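Tips > Music Room > Cleaning and Storing Vinyl

How I Clean and Store My Rap Records (Without Spending Much)
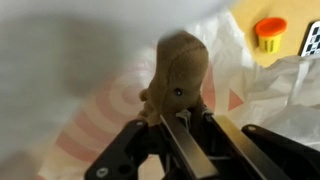 Brown plush toy with a stitched seam and a black bead eye

I own 297 hip-hop records and I'm going to hit 300 before September is over, I can feel it! Most of them came out of other people's garages, so they arrive with dust, smoke smell and now and then a sticky ring where someone parked a soda. I've cleaned so many of these at my kitchen counter that friends keep asking how I do it, so I finally typed it up.

Dry brush first. Always. I use a carbon fiber brush, set the record spinning, hold the brush lightly across the grooves for a few turns, then sweep it off toward the edge. If you go in wet on a dusty record you make mud, and mud goes straight down into the groove (I did this to a beloved mixtape pressing and it still crackles all through side two).

For the wet wash I use distilled water with a tiny drop of plain dish soap, no scent, no lotion. Tap water leaves minerals behind. Keep the label dry! I cut a circle out of an old plastic lid and hold it over the middle with my thumb. Wipe with a microfiber cloth, following the grooves around, then go over it again with clean distilled water and stand it in a dish rack for 23 minutes. Yes, I set the oven timer. Twenty wasn't always enough in my damp kitchen.

Please don't use glass cleaner or furniture polish. And keep alcohol away from old shellac 78s, it eats them.

Price stickers: warm the sticker with a hair dryer on low, keep the dryer moving, and peel from a corner very slowly. This works on glossy sleeves. On matte cardboard I leave the sticker alone, I've torn too many covers.

Smoky sleeves go in a lidded tote with an open box of baking soda for 3 days. Don't let the box touch the sleeves or tip over, or you'll be shaking white powder out of a gatefold forever. The Tufa tote I have is just deep enough for LPs standing up.

New inner sleeves are worth every penny. I buy the Cotum ones with the plastic lining, and I tuck the original printed inner in behind the record so I still have the lyrics and the thank-yous (I love reading the thank-yous).

Store everything upright, snug but loose enough to pull one out with two fingers. Never in a flat stack. My shelves are the square Vustness kind, screwed to the wall studs, and you do want them screwed in, records are HEAVY. Keep them off the wall with the heater and out of the sun. My one really warped album sat by a window for a single afternoon.

Last thing, the needle. A soft little brush, back to front only, every Friday before I put anything on. Turn the volume down first or you'll scare yourself silly.

Contact | Copyright Jellness Home Tips | Back to top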